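Search this site: type and press enter

Folding on the Bed: An Afternoon with Soon-im Ryu

By Hae-won So
6 March 2026

Soon-im Ryu had the kettle on before I got my shoes off, and she apologized for the state of the hallway, which looked perfectly fine to me, and then she apologized for apologizing. She has been teaching people to fold their clothes for 17 years, first her neighbors and later small groups at the Tilleck community rooms, and she still seems a little surprised that anyone wants to come. "I thought it would be one spring," she told me. "I said, we will do it through May and then everybody will know how to fold a shirt and I can go back to my garden. But people kept bringing their sisters!"

I had written ahead with a list of questions about drawers. She wanted to talk about beds. In her view the bed is the best folding table in any house, partly because it's big and partly because you can't go to sleep until you've finished. She puts no trust in folding on the sofa ("you sit down, and then you are sitting") and she thinks a kitchen table should be kept for food. What she likes best is a bed with a bamboo mat laid over it, the kind many of us grew up sleeping on in hot weather. A quilt gives way under your hands, she said, and the shirt goes crooked with it, while the mat stays firm and flat and you can press a crease right down into the slats.

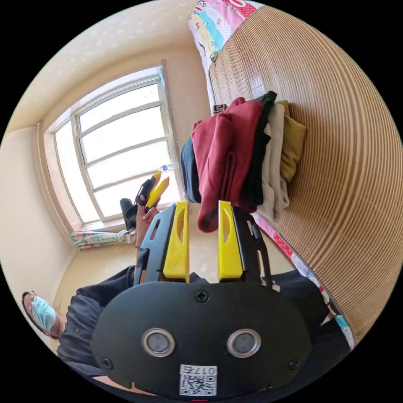
Da-eun Sung wrote to me afterward to say that she had tried the mat for a month and gone back to her ironing board, turned down low, on account of her knees. She agreed about the sofa, though, and added that her own piles never get higher than a hand's width or they lean.

When I passed this along over the phone, Soon-im laughed for a good while. "She should use the board, then. I am not the police. If her knees are happy the shirts will be happy." She does bend a great deal when she folds, I noticed, and she talks the whole time she is doing it, so that a question about sleeves turned into a story about her aunt's laundry shop in Palumbo and came back around to sleeves perhaps ten minutes later – I have the recording, and I never did hear the end of the part about the delivery bicycle.

On the matter of color she has firm opinions. Dark things go together, and pale things get a place of their own at the side, mostly for fear of lint. A yellow or a red can go wherever you like, as long as you can find it in the morning. "My husband had a red sweater and he lost it every winter in his own closet," she said. "A red sweater! So I started leaving the bright ones where the edge shows."

I asked what people find hardest. I had expected her to say fitted sheets, and she did say fitted sheets, with some feeling, but she put soft knits ahead of them. A soft knit won't hold a line. You fold it, you lift it, and the middle drops out in a loop. 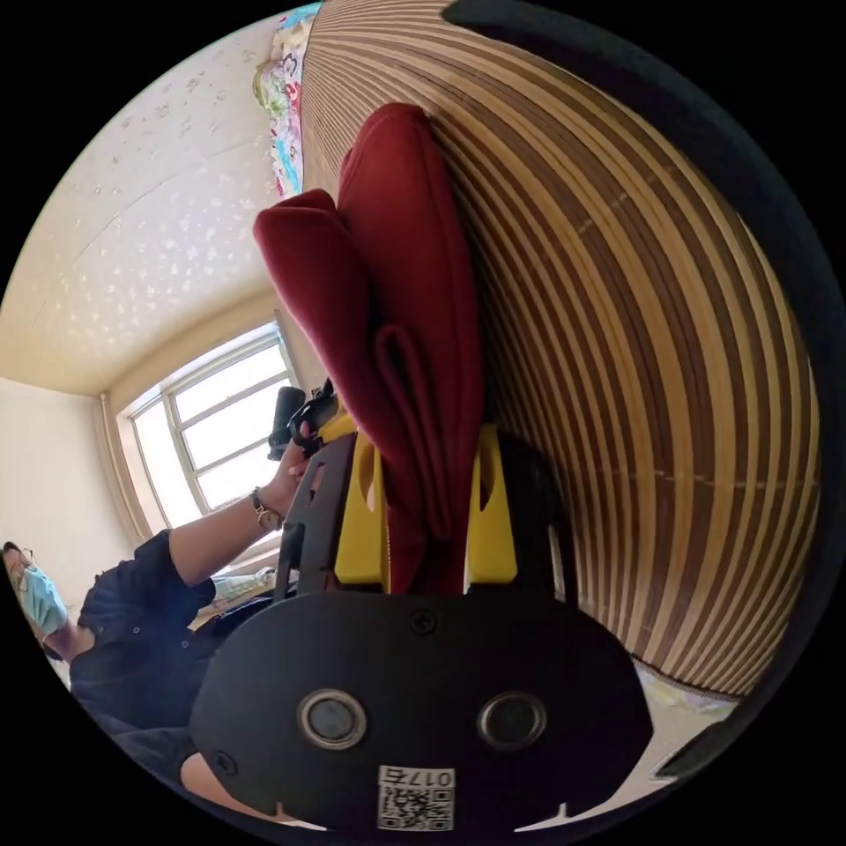

Her answer is to slide a flat hand all the way under, up to the wrist if need be, and carry the thing across like a plate. Pinching it from the top is what lets it go. She had me try this 3 times with an old cardigan of hers, and on the last try she said "well," very kindly, and poured me more tea.

She folds sweaters in thirds and then once over, T-shirts the same way but smaller, and she leaves pajamas more or less to their owners. She has never owned one of those plastic folding boards. Seon-mi Ham, her oldest student, gave her a set of cloth drawer dividers for her birthday, and they now hold seed packets.

Before I left I asked how long a full load takes her. Around 5 songs on the radio, she thought, or longer if they're good ones and she stops to sing. Then she sent me home with two jars of pickled radish and the cardigan, for practice.

2 comments | 17 shares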